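Washing line forum – Cloths and table linen

Pink cloth goes stiff when left bunched up
Posted by Despina Ivanov, 08/02/2021

Hello all. We wipe down a round light-wood table between sittings with a pink cloth, and I've had 2 go stiff on me now. I rinse them well, I promise! They do get left crumpled beside a plate.
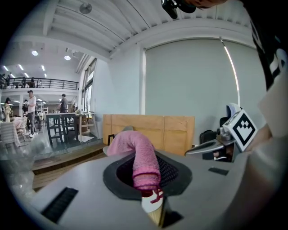 Danica Stojanović
Are you using softener, my love? It builds up dreadfully. Leave it out for five washes and put a little white vinegar in the rinse – mine came back lovely, and I'd nearly given up on them.

As for the table, a barely damp cloth is plenty for light wood, and follow it with a dry one. 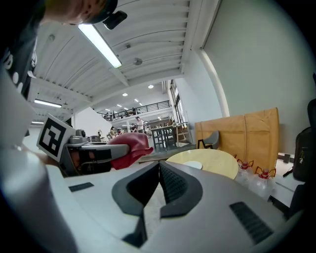
I do the same with plates, one cloth for wet and another for polishing, and hang both up flat overnight. Give it until June and see how they feel.
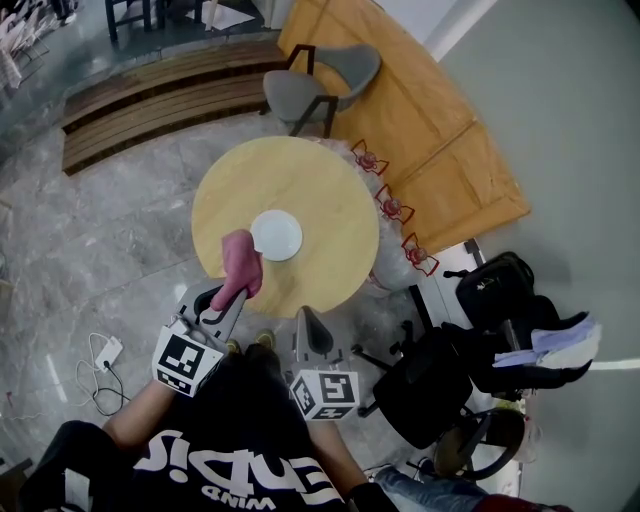 Ermira Georgiev
Hard water. Same trouble here. Vinegar helps a bit but I just buy new ones.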